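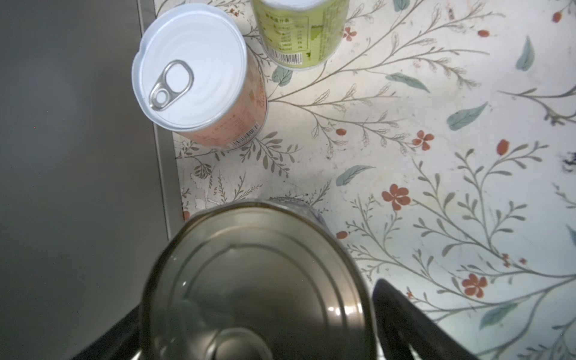 Wrist camera view with a can in the gripper, lid up.

Home Reviews Guides Parts Forum About

Search reviews Enter a keyword Go

Filed under: Reviews / Robot Arms / Data Recording

Halim Two-Arm Recording Bench, with Clernomau Capture software

I bought the Halim bench in May to record examples for a learning system, and I have used it most working days since then. The system is meant to learn ordinary shelf work: pick up a can, set it down somewhere else, leave the ones next to it standing. It learns from recorded runs in which a person drives the arms through the job. The bench is what you record those runs on, so this review is mostly about how good it is at that and how tiring it is to use. I haven't tried it as a general robot bench and can't say much about it in that role.

What you get

Two arms on a front rail, a gripper and a small camera for each, one fixed camera for the overall view, and a pair of handles that you move to drive the arms. The frame is aluminum extrusion and the walls are corrugated gray panels that go on at the back and both sides. Clernomau Capture, the recording program, comes on a separate license that you renew every year. The computer is not included. I used one I already had.

The work surface is up to you. Halim sells a plain gray one and I didn't order it. I have a cream mat with a leaf and flower print in there, and I wanted that. A model that has only ever seen cans on plain gray tends to have a bad day on a real tablecloth. The mat has picked up some marks over the months and I leave them alone.

Putting it together

The frame took me a full day. The instructions are drawings only, and two of the drawings show the corner posts from a side you can't stand on. All the bolts were there. The panels slide in easily if you leave the top rail loose until the end, and that ought to be printed somewhere.

The arms bolt to the front rail and need to be squared to each other. Halim gives you a printed card for this. It works, but the card is thin and mine had a crease in it by the second use, so I traced it onto stiff board. I'd do the same before you start.

Wiring is the weak part of the build. The boards and thin wires along the front rail are out in the open, right where your sleeves go when you reach in to reset the cans. I would like a cover over them. Cundero makes one for their own bench and it is close to fitting this one, but the holes don't line up and I gave up on it.

The grippers

Two fingers, black, with a slightly shiny inner face. They close evenly and they are strong enough for a full food can. Soft packets are harder, and I stopped recording those after the first month.

The fingers are thick at the tips. With cans standing apart, that doesn't matter. With cans touching, you have to work one finger into the gap before you can close, and the first few dozen tries at this will knock something over. You do get the hang of it. I tip the gripper a little, come in from the open side, and nudge the can away from its neighbor before gripping. Whether you want that nudge in your data is another matter. I kept it in, and the model does now nudge cans in the same way, including some that were standing clear and didn't need it.

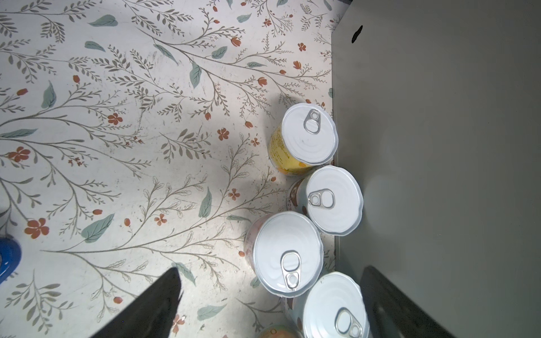 The hardest placements for me are the ones close to a vertical surface. One finger has to end up between the can and the panel, and there is often no room for it. The trick is to set the can down slightly forward and then push it back with the closed gripper. It adds a few seconds to each run. If you are planning a task with this bench, leave a finger's width behind everything and your recordings will go faster and look cleaner.

The cameras

The wrist cameras are better than I expected. They show both fingers and whatever is between them, and the picture stays sharp close in. Shiny lids are a problem for any camera, and you will get bright patches on them if you have a lamp overhead. I moved my lamp to one side and put a sheet of baking paper over it, and that helped a good deal.

The mounts are less good. Each camera sits above the wrist, and its cable runs back along the arm in a black corrugated sleeve. The sleeve is stiff. When the wrist turns a long way it pulls on the camera, and over a morning of work the camera can shift by a small amount. You won't notice on the screen. I noticed when I put a run from 9 a.m. next to one from 4 p.m. and the fingers were in different places in the picture. Now I tighten the mount screw at lunch and save a still from each wrist at the start of every session to check against.

The fixed camera has given me no trouble at all. Mount it once, mark where it goes, and leave it.

Driving the arms

The handles are light and the arms follow them closely. There is a short lag, which I stopped noticing on the second day. Small moves come through well. Fast moves do not, and the arm will cut corners if you swing the handle around. For recording, that is a fair trade, as you don't want fast sloppy runs in the set anyway.

What I do want is a foot pedal. To start and stop a run you press a key on the computer, so you have to let go of a handle to do it. The arm then sags a little at the end of every single recording. I trimmed those ends off by hand for a long time before I found a setting that drops the last second. It is under Storage, for some reason, and it is off when you install the program.

The software

Clernomau Capture does three jobs. It records all the cameras and both arms together, it lets you play a run back, and it lets you mark a run as good or bad. The first part is solid. Times line up across the cameras and I have never found a run where the arm data and the pictures disagreed.

Playback is slow to load and you can only watch one camera at a time. Marking is too simple. A run is good or bad and you can't say why. I keep a text file beside it with notes such as "slipped, regrasped" or "left arm idle," and I match the two up by run number. A notes box would save me that.

For my first proper set I recorded 122 runs and kept 101. Of the ones I threw out, nine were lost to the left wrist camera dropping its connection partway through. An update fixed that and it hasn't come back. The rest were my own mistakes, mostly tipped cans and a couple where I had my hand in view.

Once I had settled into it, I could get roughly 50 usable runs in an afternoon, with breaks. My shoulders limit me more than the bench does. The handles sit too high if you work seated, so I put mine on a lower shelf and bought a taller stool.

Setting up tasks on it

There is more room inside than the photos on the Halim page suggest. I keep a white metal cabinet standing in the middle and use the top of it as a shelf, and both arms can still get in from the sides. The rails are handy too. You can hang a wire basket from the back rail, and I strapped another to the side with cable ties to keep odds and ends in.

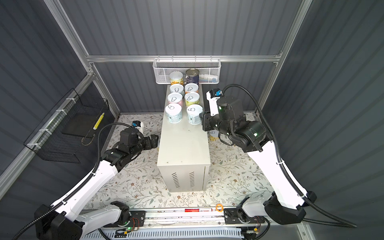 Reach is fine up to the back of the cabinet top and gets awkward past it. Both arms can get to the basket on the back rail, but the wrist ends up at an angle where the camera is looking at the inside of the basket and little else. I wouldn't build a task around that spot. It is good for keeping other things in view so the background isn't always bare.

I swap cans often. Labels in several colors, a few different sizes, turned every which way between runs. The first model I trained did well on the can it had seen most and badly on one with a darker label, and the fix was simply more runs with more cans. The bench makes this easy enough, as you can reach in over the front rail and rearrange things quickly (watch the wires).

Two-arm tasks are the reason to buy this over a single-arm kit. I record some runs with the right arm doing the lifting and the left waiting close by, then some the other way around. Handing a can from one gripper to the other is possible. My success rate at it is poor, and I have not put those runs into training.

Noise and upkeep

The motors whine a little when holding a heavy can out at full reach. They get warm too, and the program shows a warning when one is too warm to go on. I saw that warning more in the first weeks, before I learned to rest the arms on the mat between runs. The finger pads wear. I am on my second set and the spares came within the week.

Compared with the Cundero

I used a Cundero bench for a while at my last job. It has a better frame, covered wiring and a foot pedal. The arms are worse. They jerk at low speed, and that shows up in the recordings and then in the model. If you mainly want something tidy to teach a class on, get the Cundero. For recording examples you plan to train on, I would take the Halim again.

Good: smooth arms, sharp wrist cameras, all the data lines up in time, easy to hang things on the frame.

Bad: open wiring at the front, stiff camera cables, no pedal, yearly license, good-or-bad marking only.

I rate it four out of five. It would be higher with a pedal in the box. The Urnstead store had it in stock when I last looked, without the fixed camera, so check the parts list before ordering from them.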